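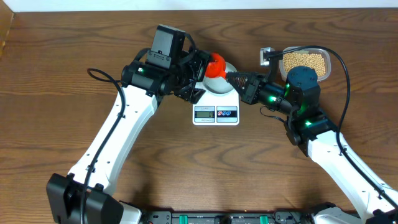
About Nelach

Nelach is a small school of home baking and weighing. The name sounds strange to many visitors, so I explain it first: it was the name of the street where my grandmother had her bakery, and I did not find a better one. My name is Perihan Demirtaş and I opened the school together with Filipa Carrilho, who was then my neighbour and is now my partner in the business.

We teach people to bake by weight. In the country where I grew up, everybody measured flour with a tea glass, and in England I met the cup, the heaped spoon and the knob of butter. All of these can give good bread in the hand of a person who has made the same bread for thirty years. For a beginner they are difficult, and many beginners believe that they have no talent when in fact they only had too much flour. For this reason every course at Nelach starts with a bowl and a kitchen scale, and the oven comes later in the day.

How we began

The first lessons took place in Filipa's kitchen, on Tuesday evenings, with 4 students around one table. We had one scale and it was necessary to wait for it. After the first winter we rented our present rooms, which before were a shop for curtains. The long rail is still on the ceiling in the front room, and we hang the aprons on it.

Up to now more than 2,000 people have taken a course with us. Some of them come for a single afternoon, and some have come back so often that they have their own hook on the rail.

What we teach

The basic course has six lessons. In the first lesson we do not bake a whole loaf. We learn to put the empty bowl on the scale, to set it back to zero, to add the flour slowly and to set it to zero again before the water. It sounds very simple. Still, in each group there is somebody who forgets the second zero, and then we have soup. We keep the soup and make flat breads from it for the break.

From the second lesson we make white bread, rye bread, rolls, and a sweet bread with cardamom from a recipe of Kiros Habte. He teaches the weekend groups and is much more patient than I am with yeast. Widad Mansour gives the course for biscuits and small pastry. She also gives the lesson on salt, where students must guess the weight of a pinch and afterwards put it on the scale. The guesses are written on the board with the names, so please come with good humour.

For children from eight years we have a morning course in the school holidays. The parents can stay or go to the café on the corner, and most of the children prefer that they go.

Our recipes

All recipes at Nelach are written in grams, also the water and the oil. We do not use millilitres, so that everything can go in the same bowl. Our recipe book has 133 recipes and it is printed on strong paper with a spiral, so it lies flat on the table. The students of the basic course receive it in the first lesson. Other people can buy it at the desk. Canan Eren, who tests the recipes, changes a number here and there in each new printing, and if you have an old copy she will gladly give you the list of corrections.

What to bring and what to expect

Please bring a clean apron if you have one, a box for what you bake, and shoes that may become white. Long hair should be tied and rings should stay at home. Bowls, scales and all ingredients are included in the price.

You may bring your own kitchen scale too. Canan will check it with our test weights before the lesson, without cost. If it shows a wrong number, very often the battery is weak or it was standing on a cloth. A scale wants a flat and hard place, and nothing under it.

We work with wheat, milk, eggs and nuts in the same rooms. We are sorry that we cannot promise a safe place for persons with a strong allergy. If you are not certain, write to us before you book and Widad will answer you.

Visiting us

The door is open from half past nine in the morning. The entrance is level with the street, but the washing room is behind one step, and we have a ramp for it which we put down when you ask. In December the courses are full early, mostly because of the biscuits, and we keep a waiting list at the desk. Places do become free, sometimes on the same morning, so leave a telephone number where we can reach you.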